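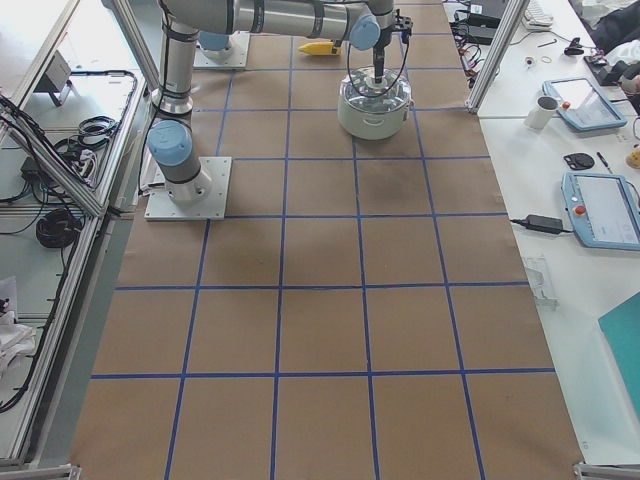

Trí Trịnh writes that he has followed the Ristusstead club since moving to the area and still cannot tell, from one season to the next, which matches his membership covers, how early he must arrive, or what happens to his seat when a fixture is moved. Other supporters have raised the same points. The answers on this page apply to all home matches of Ristusstead Football Club and were last revised on June 17, 2022.

Memberships and season tickets

What is the difference between a membership and a season ticket?
A membership gives the holder priority in buying tickets and a vote at the annual meeting. It does not include admission to any match. A season ticket includes a reserved seat at all 19 home league matches.

Are cup matches included in the season ticket?
No. Season ticket holders may buy their usual seat for a home cup match until 6 p.m. on the second day after the draw. After that time the seat is released for general sale.

Is there a reduced price for young supporters?
Yes. Supporters under 18 and supporters aged 67 or over pay the reduced price in every section except the Fernero Stand, where a single price applies. Proof of age may be requested at the turnstile.

When do season tickets go on sale?
Renewals open at the end of the previous season. Any seats not renewed are offered first to members and then to the public, with general sale closing in September.

Can I change my seat?
Requests to move are accepted during the renewal period only. They are handled in order of length of membership. The club cannot guarantee that seats will be found together for groups of more than six.

Match day

When do the gates open?
Gates open 90 minutes before kickoff. For matches against Bravidach they open two hours before kickoff, and visiting supporters are admitted through the north entrance only.

What may I bring into the ground?
Small bags are permitted and may be searched. Glass bottles, cans, flares and large umbrellas are not. Flags and banners are welcome if they do not block the view of other spectators – poles must be shorter than three feet.

May I leave and return during the match?
Readmission is not permitted, except for medical reasons and with the agreement of a steward.

Where can I park?
The Phan Road lot is reserved for permit holders and for vehicles displaying a disabled parking badge. General parking is available at the fairgrounds, a short walk from the east gate. Street parking near the ground is restricted on match days and the restrictions are enforced by the town.

Postponed and abandoned matches

What happens if a match is postponed?
Tickets remain valid for the new date. A supporter who cannot attend on that date may apply for a refund up to 24 hours before the rearranged kickoff. Season ticket holders are not refunded for single matches, but may transfer the seat to another member through the ticket office.

What if a match is abandoned after it has started?
If play stops before halftime and does not resume, admission to the replayed match is free on presentation of the original ticket. If play stops in the second half, the replayed match is offered at half price.

How will I be told about a change of date?
Changes are posted on the fixtures page and sent by e-mail to the address on the account. Supporters traveling a long distance are advised to check the fixtures page on the morning of the match. The club does not reimburse travel or hotel costs.

Youth teams and the women's team

Do I need a ticket for women's matches?
Yes. Season ticket holders are admitted free, but must collect a ticket in advance. All other supporters may pay at the gate.

Are youth matches open to the public?
Most are. They are played at the training ground, where there is standing room along one touchline and no reserved seating. Dogs are allowed on a leash.

My question is not answered on this page. Whom should I contact?
Please write to the ticket office, giving your membership number and the match concerned. Letters and e-mails are answered in the order in which they arrive, and replies take longer during the renewal period.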